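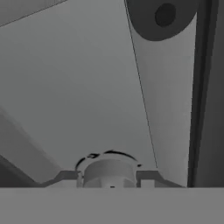

Vol. 40, No. 3, p. 733

Figure 1. Rendered view in shades of gray: a short cylinder with a wider circular rim, above a flat surface.

4. Public statements and the use of formal censure

4.1 Background to the Toft case

The dispute in Toft began with a remark made from the floor during a debate on meeting hall fees. A member of the Valley council said that one of the town's religious associations had "bought its place in the queue." The association asked for a correction. The member declined and repeated the remark in a local radio interview. On Fri 17 January the association released a statement calling on the member's party to censure him.

We treat this statement as the start of the case. Earlier letters between the two sides exist, but they were private at the time and could not have affected the coverage.

4.2 Material

The material consists of 733 items: press statements, news reports, letters to the editor, and published council minutes. Items were included if they named the member or the association and dealt with the remark or the response to it. Reposted items were kept only in their earliest form. Arnar Ketilsson coded the full set, and a second coder worked through 40 items chosen at random. The two disagreed mainly on whether a call for "action" should be read as a call for censure. We settled this by coding it as censure only where the text named a body with the power to impose it.

4.3 Who asked for what

Calls for an apology came first and were made by groups with no party ties. Calls for censure came mostly from groups that already dealt with the party on other matters. Roughly 5 percent of the items called for the member to resign, and most of these were letters to the editor.

The party's first reply did not mention censure. It said that members were "expected to speak with care" and that the matter had been discussed. Three later replies used the same wording. The association quoted the phrase back in each of its own statements, and by February it was appearing in news reports without a source.

4.4 Comparison with Mellari

The Mellari case followed a different course. There the party leader met the complaining group before any statement was issued, and the censure motion was passed with little debate. Coverage ended within days. Killetti (see Section 5) falls between the two, with an early meeting but no motion. Council rules in the three towns are close to identical on this point, so the rules alone do not explain the difference in outcome.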